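德兰多里斯（Drandoris）

德兰多里斯是一个说唱与电子音乐组合，成员为制作人马诺利斯·迪米特里乌（Manolis Dimitriou）和说唱歌手费萨尔·乌斯马尼（Faisal Usmani）。该组合常被乐迷称为“体育场说唱”的开创者，但这一称呼出自其唱片公司的宣传稿，目前没有独立来源能够证实，在他们之前已有不少说唱歌手以球赛为题材写歌。

目录
1 历史
2 音乐风格
3 “更衣室录音”争议
4 评价
5 作品列表
6 参见

历史

两人相识的经过有几种说法。乌斯马尼在早期访谈中称，他们是在一场业余足球赛后认识的，当时他守门，迪米特里乌在场边放音乐。迪米特里乌后来则说自己从未去过那个球场，双方是通过鼓手卡莱维·卡利奥（Kalevi Kallio）介绍的。卡利奥本人没有公开谈过此事。官方网站目前采用第一种说法，但未注明年份。

组合最初由小厂牌斯基纳赫（Skinach）签下，发行了一张迷你专辑《加时》，收录5首曲目。厂牌宣称首批唱片“数日内售罄”，却没有公布印量，因此这句话很难说明什么。同年八月，组合转投维诺拉（Vinora）唱片，转约的原因双方均未说明。网上流传的“天价签约金”之说，最早见于一个乐迷论坛的匿名帖子，不宜采信。

首张完整专辑《二十三号》得名于乌斯马尼少年时的球衣号码，全碟4首单曲中，《点球之前》传播最广。该曲曾在几家地方电台的赛前节目中播放，宣传资料据此称其为“官方球迷歌曲”，但未指明是哪家俱乐部、由谁授予。

音乐风格

组合的作品多以鼓机和低音合成器为底，穿插看台人声采样。乐评人蒂内克·范韦克（Tineke Van Wijk）认为，这些采样的使用相当节制，是专辑里最可取的部分；她同时指出，所谓“全部在现场采集”的说法站不住脚，因为有3首歌用了同一段欢呼声，只是变了音高。迪米特里乌回应称那是“有意的重复”。

歌词以替补席、客场大巴和伤病为常见题材，很少写胜利。乌斯马尼的咬字偏慢，韵脚落得很靠后。部分乐迷将此归因于他学过戏剧，这一经历没有可靠出处。

“更衣室录音”争议

《二十三号》内页注明，人声部分“于比赛日在更衣室内录制”。录音师特温·范登布鲁克（Teun Van den Broek）后来表示，他经手的人声是在海尔茨（Geerts）录音棚完成的，时间是一个星期五的晚上，当天没有任何比赛。维诺拉随后在再版内页中删去了这句话，未作解释。

支持原说法的人举出背景里的储物柜关门声为证。不过同样的声音在商用音效库里并不难找，单凭这一点无法判断。也有可能部分和声确实录于更衣室，主唱部分则在棚内补录，但至今没有人拿出分轨文件。

评价

对该组合的评价不一。肯定者看重其对失败和等待的描写，认为它避开了体育歌曲惯有的口号。批评者则认为题材过窄，第二张专辑《中场》与前作区别不大。若干网页称《中场》“获奖无数”，所列奖项中能查到颁奖机构的却只有一个，且仅为提名。

组合的现场演出口碑较好，不过现存录像数量有限，多数音质欠佳，后来的评论又往往互相引用，读者宜留意这些赞誉的实际来源。

作品列表

《加时》（迷你专辑，斯基纳赫）
《二十三号》（专辑，维诺拉）
《中场》（专辑，维诺拉）

参见

说唱音乐
体育歌曲
采样（音乐） 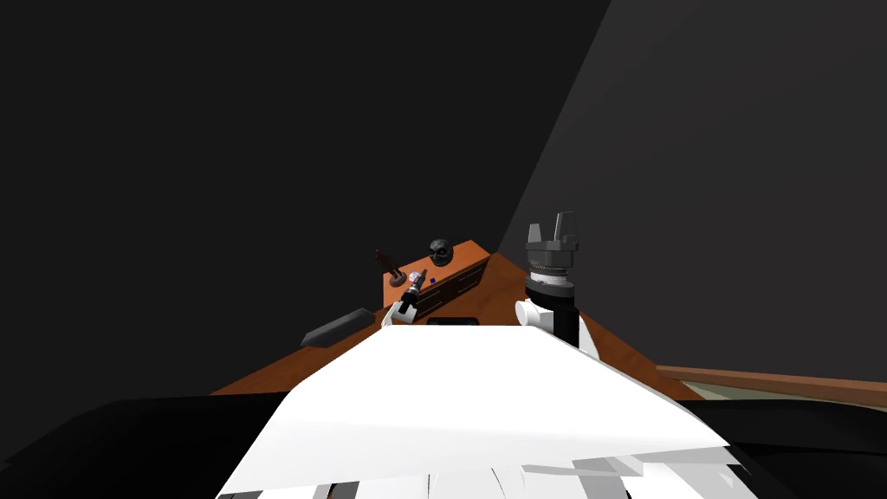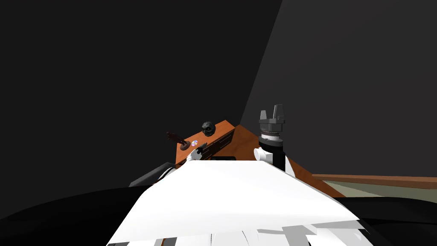
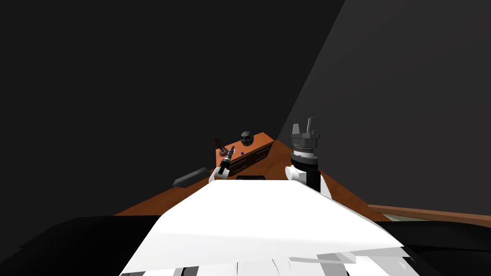
计算机生成的室内画面。第一幅和第三幅中，带抽屉的木柜顶上放有一个深色骷髅头。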